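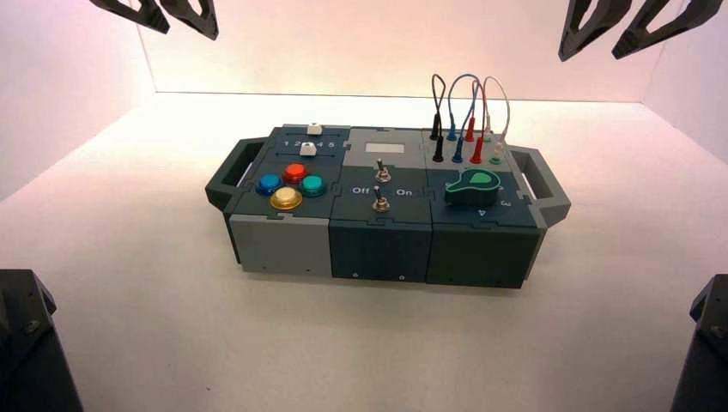 Prillham, January

The Prillham town library has announced that it will reduce the loan period for reference and local history titles to 2 weeks, with effect from the end of the month. As a regular reader there, I wish to set out my views on the matter in writing.

The local history room holds 3,000 items, of which 655 came from the Baumgart family. Many are parish surveys, tithe maps and account books that cannot be found elsewhere. Two weeks is sufficient for a novel. It is not sufficient for a handwritten ledger of 89 pages in which the spelling changes with each clerk.

I put this point to the branch librarian, Rattana Kaewmanee, who received it with courtesy. She explained that several items had been absent for most of last year, and that readers traveling from Watetti had made the journey only to find the shelf bare. I accept that this is a fair concern - I have made a wasted trip of that kind myself.

My own preference would be to keep the present period and allow a waiting reader to recall a title at short notice. The library at Idis follows this practice and its readers appear content with it.
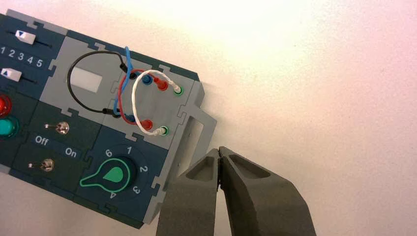
Renewals and the reading room

The notice does not state whether renewals will remain available by telephone. I have asked for this to be made clear before the new rules take effect. I have also asked that the reading room stay open until 7 p.m. in the winter, as those of us who work during the day have little use for a room that closes at five.

Comments may be left at the front desk. Mine has been submitted, together with the overdue survey of the mill lands.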